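## 4. Fitting the liner and first use

Read section 3 before you start. The Sterar bin ships with the inner bucket in place and a transit strip across the lid hinge.

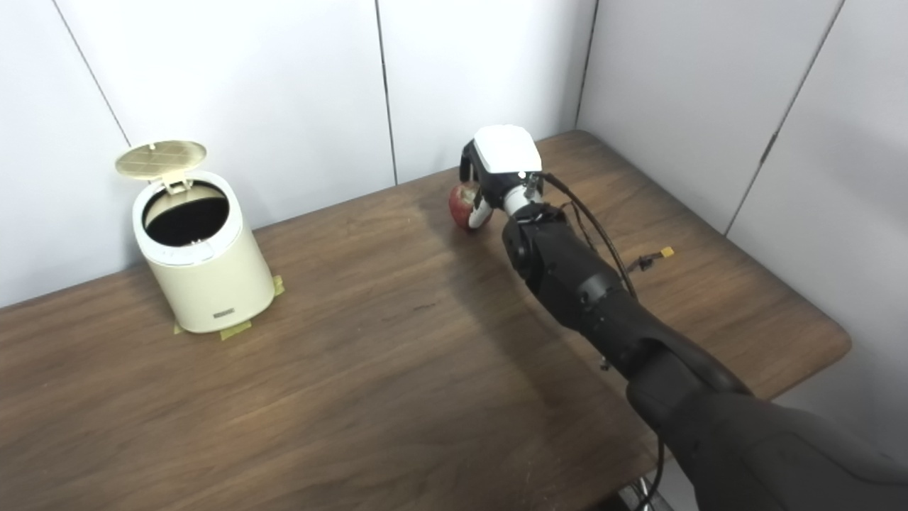 1. Peel off the transit strip and discard it.
2. Lift out the inner bucket. Wipe it with a damp cloth and let it dry.
3. Open a liner and push it down to the base of the bucket. Use size 20 liners only.
4. Fold the top of the liner over the bucket rim by 40 mm.
5. Put the bucket back with its handle facing the hinge.
6. Close the lid by hand and check that no liner shows outside the rim.

**Note:** Liners with drawstrings can be used – tuck the string under the fold.

**Caution:** Do not put ash, hot grease or batteries in the bin. Do not stand anything on the lid.

### 4.1 Replacing the odor filter

Replace the filter after 36 liner changes. Slide the old filter toward the hinge, lift it out and press in the new one until it clicks. Spare filters are sold in packs of 7 under the Nedia name.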